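Site notebook, Brista house — October, started 7.40 am

Got in early to look at the footings before the concrete lorry was booked for. Glad I did. Trench C on the garden side has slumped again at the corner, a good barrowful of clay sitting on top of the cage, and the spacers underneath have gone over like dominoes. So that's the morning gone (again!). Pulled the top mat, dug it out by hand, put the spacers back on little slabs this time so they can't sink. Cover is back to what the drawing wants. I went round with the tape twice because I don't trust myself before coffee.

Width is 600 all the way along except by the old drain, where it pinches in a bit. I've shaved that side back and marked it with orange spray for whoever is on the mini digger next — please don't go any deeper there, the drain is live and it's clay pipe, and it will not forgive you.

Bar delivery from Theodorakopoulos turned up short. Ticket 3041 says 36 starter bars and we've got 14 on the ground. Rang them, they think the rest went to the Jumora job by mistake. Should be with us after lunch, and if not I'll drive over and fetch them myself, the van's empty anyway.

Back in the workshop for an hour while I waited, did the shutter boards for the step in the slab. Ran out of the long screws halfway through, so the last two are held with clamps and good intentions.
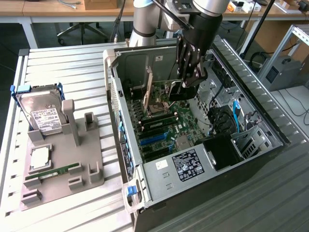
Pieter Segers thinks we should stop messing about with trench C and batter the side back properly, even if it costs us a bit more muck away, as the clay will only keep coming in every time it rains. He'd sooner lose half a day now than have it fall in with the concrete halfway up.

He's probably right, annoyingly. I'd been hoping to get away with a couple of sheets and some props, but I had another look at the corner and there's a crack running back from the edge that I'm fairly sure wasn't there yesterday. So we batter it. I've moved the pour and the concrete people were very nice about it, considering.

Still to sort: the sleeve for the water main (Stelance drawing shows it in one place, the engineer's sketch shows it in another, have emailed both), hessian in case the nights turn cold, and more of those long screws — two boxes, please, if anyone is passing the merchant's.

2.15 pm, bars have arrived. All of them, plus four that aren't ours. Stacked those by the gate.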